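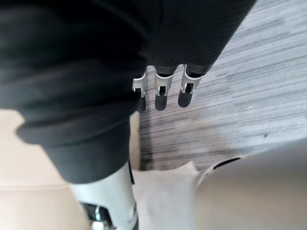
Segundo Rokeya Akanda, a maior parte das medições caseiras de reverberação falha antes de se ligar o microfone, porque o ruído de fundo não foi verificado. O procedimento que se segue parte dessa verificação e serve para salas de reunião, salas de estar e pequenos estúdios. Foi revisto em 16 de março de 2021.

Material necessário
Microfone omnidirecional com tripé
Gravador ou interface de áudio sem compressão nem ganho automático
Fonte de impulso (balão ou claquete) ou coluna com varrimento sinusoidal
Programa de análise que calcule o decaimento por bandas de oitava
Fita métrica

1. Ruído de fundo
Desligue a ventilação, feche portas e janelas e grave a sala em silêncio. O nível do impulso tem de exceder o ruído em pelo menos 45 dB em cada banda para se obter um T30. Com 35 dB de margem usa-se o T20. Abaixo disso, repita com outra fonte.

2. Posições
Use duas posições de fonte e quatro de microfone. Nenhum microfone deve ficar a menos de 1 m de uma parede ou de uma superfície refletora grande. Evite os eixos de simetria da sala, onde alguns modos deixam de ser captados.

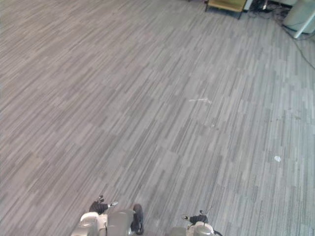

Ngan-ling Yuen escreveu a perguntar se a alcatifa em placas resolve o problema sozinha. Não resolve. Uma alcatifa de pelo curto colada sobre betão absorve pouco abaixo dos 500 Hz, e o resultado habitual é uma sala abafada nos agudos e ainda ressonante nos graves. Registe o tipo de pavimento na folha de medição, com a indicação de haver ou não base de espuma.

3. Gravação
Deixe correr a gravação alguns segundos antes e depois de cada impulso. Não se desloque durante o decaimento. Se usar varrimento, prefira um sinal longo e de nível moderado a um curto e forte – a distorção da coluna contamina a resposta nas bandas altas. Guarde os ficheiros com o número da fonte e do microfone, por exemplo F2M4.

4. Cálculo
Obtenha o tempo de reverberação por banda em cada combinação e faça a média aritmética. A absorção equivalente calcula-se pela fórmula de Sabine:

A = 0,161 × V / T

Para uma sala de 234 m³ com T de 2 s a 500 Hz, A = 18,8 m². Para descer a 1 s são necessários 37,7 m², ou seja, mais 18,8 m² de absorção, já com arredondamento. 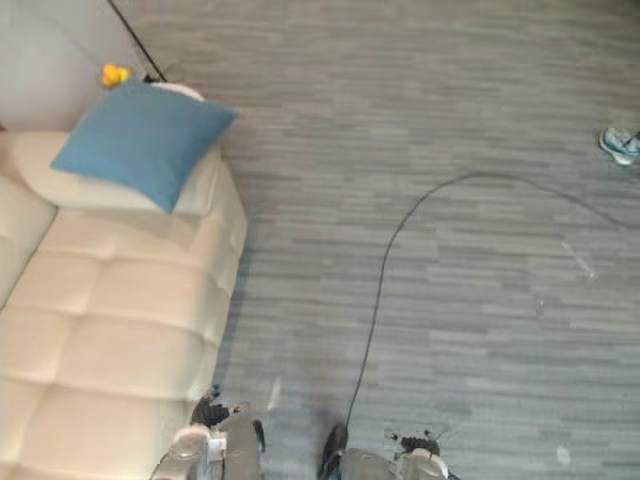 Habibur Weerasinghe comentou que retirou o mobiliário estofado antes de medir e obteve valores que depois não coincidiam com a sala em uso. É o esperado. Meça com a sala mobilada como vai ser utilizada e indique o revestimento dos estofos: um material liso e pouco poroso reflete mais nos agudos do que um tecido aberto. Almofadas soltas contam pouco, mas devem ficar no mesmo sítio entre medições.

5. Correção
Distribua o material absorvente por superfícies não paralelas. Concentrá-lo numa só parede invalida a hipótese de campo difuso e o resultado afasta-se do calculado. 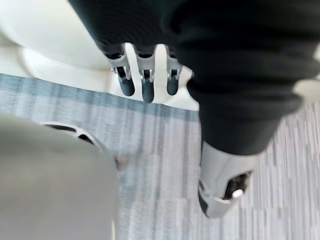

Em cortinas e outros têxteis suspensos, a dobra é determinante. Um tecido pesado com franzido de 100 % e afastado 10 cm da parede absorve mais nos médios do que o mesmo tecido esticado e encostado. Nos graves, recorra a painéis de membrana ou a lã mineral espessa nos cantos.

6. Verificação
Repita os passos 1 a 4 nas mesmas posições e com a mesma fonte. Se a diferença entre o valor previsto e o medido ultrapassar 10 % numa banda, confirme primeiro o volume – os tetos falsos abertos são uma causa frequente de erro – e só depois os coeficientes do fabricante.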